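Posted in: Out and About, Machines

I went to the open day at Siltholm on 15/03/2019. Kinga Halász had a spare ticket and I had the afternoon free. It's in the old dairy building on the Prundarthorpe road, and parking was easier than I expected.

You sign in at the front desk, get a sticker, and wait for a group to fill up. Ours was led by Zsolt Somogyi, who runs the workshop. He started with the big hall, where they keep a palletizing line on loan from Pintér. It moves 300 boxes an hour when it's running. It was being serviced, so we looked at it through the fence and he told us what it does. The floor there is 2,560 square feet and they heat all of it, which he was not happy about.

After that came a welding cell behind dark glass. Some of the kids in our group liked that best. I couldn't see much from the back.

The smaller rooms were upstairs, and they were what I had come for. I wanted to see machines doing jobs closer to what I do at home. My own kitchen is the reason. I set out a lot of dishes and put a lot of dishes away, and I've wondered how far off a machine is from helping with that.
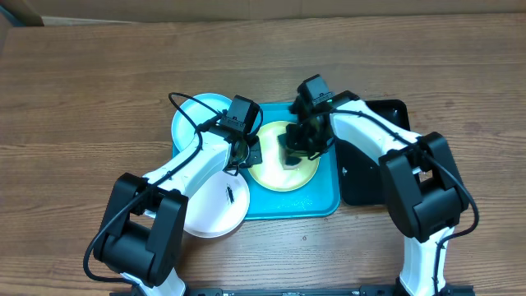
The table demo was my favorite stop. Two arms work from one rail, and Zsolt let us stand close behind the tape for it. I had pictured something bulky, but these were slim, white with black joints, and the cables ran down the outside of each arm. They were working over a teal tray with a yellow plate in the middle, and the right gripper was down on the plate with something dark between its fingers. It was slow work - slower than me - but I stayed for three rounds of it anyway.

Somebody asked what a pair of arms costs and Zsolt said it depends on the grippers, then changed the subject. Kinga asked about noise. He said you get used to it.

Coffee was downstairs and cost extra. They had 875 people through last year and want more this time. The next open day is in May, at the Prekham site, and you need to book.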